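Tomaten vorziehen im Pappbecher: wer macht noch mit?

Balkonfrosch
Hallo zusammen! Seit gestern stehen meine ersten Tomaten auf der Fensterbank und ich bin jetzt schon völlig aus dem Häuschen. Dieses Jahr habe ich mir endlich die Veres besorgt, von der hier alle geschwärmt haben, dazu eine Tüte Kendska vom Tauschmarkt (gelb, angeblich früh, ich lasse mich überraschen). Ausgesät wird bei mir in Pappbechern, pro Becher ein Korn, Löcher in den Boden, fertig. Wie macht ihr das? Und wer hat die Kendska schon mal im Kübel gehabt?

mooskante
Kendska im Kübel geht, aber nimm einen großen. Meine wurde höher als das Balkongeländer und hat bis in den September getragen. Geschmack mild, für Soße zu wässrig.
Von Pappbechern halte ich nichts. Die weichen bei mir unten durch, und dann hat man Schimmel am Rand. Ich nehme seit Jahren dieselben Plastiktöpfe, die überleben uns alle.

Lehmfuß
Schimmel kommt vom Gießen und nicht vom Becher! Wer von unten wässert und den Untersetzer nach einer halben Stunde ausleert, hat damit keine Probleme. Bei mir stehen gerade 50 Stück so im Wintergarten und riechen nach nichts als nach Erde.

Balkonfrosch
Oh, danke für den Tipp mit dem Untersetzer, das probiere ich gleich! Ich habe bisher immer von oben gegossen, mit so einer kleinen Kanne, und mich gewundert, warum die Samen plötzlich alle am Rand liegen.
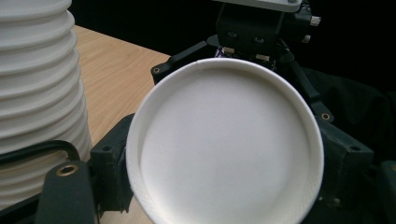 Beim Substrat bin ich übrigens weggekommen von der teuren Anzuchterde. Ich mische jetzt normale torffreie Erde mit Sand, 3 Teile zu 1 Teil, siebe das Ganze durch und bin total begeistert, wie locker das bleibt. Weiße Becher wie der da oben haben für mich noch einen schönen Vorteil, man kann mit Bleistift die Sorte direkt draufschreiben, und bis zur Aussaat stehen sie platzsparend ineinander im Regal. Nach dem zweiten richtigen Blattpaar wird dann umgetopft, und zwar tief, bis knapp unter die Keimblätter. Das gibt Wurzeln, herrlich!

mooskante
3:1 mit Sand ist mir zu mager. Nach zwei Wochen hungern die.

Lehmfuß
Sollen sie doch, dann suchen sie. Gedüngt wird bei mir erst im großen Topf.

Jurgita Priedītis
Ich mische mich mal ein, weil ich beides durchprobiert habe. Mager keimen lassen ist gut, aber wer so früh dran ist wie Balkonfrosch, muss eher auf das Licht achten. Meine Akex sind letztes Jahr lang und blass geworden, da half keine Erde der Welt. Seit ich sie nach dem Keimen kühler stelle, bleiben sie wunderbar stämmig. Und jeden Tag einmal mit der Hand drüberstreichen, das mögen sie wirklich!

mooskante
Kühler stellen unterschreibe ich. Beim Streicheln bin ich raus.

Balkonfrosch
Ich streichle ab sofort! Im Schlafzimmer ist es kühl und hell, da ziehen sie nach dem Keimen ein. Hat noch jemand Samen von der Fement übrig? Tausche gegen Veres, ich hätte 4 Körner abzugeben.

Lehmfuß
Fement habe ich noch, schick mir eine Nachricht. Die Fruchtstände werden schwer, also gleich einen ordentlichen Stab dazustellen.

Kontakt | Impressum | © Balkon- und Gartenforum | Nach oben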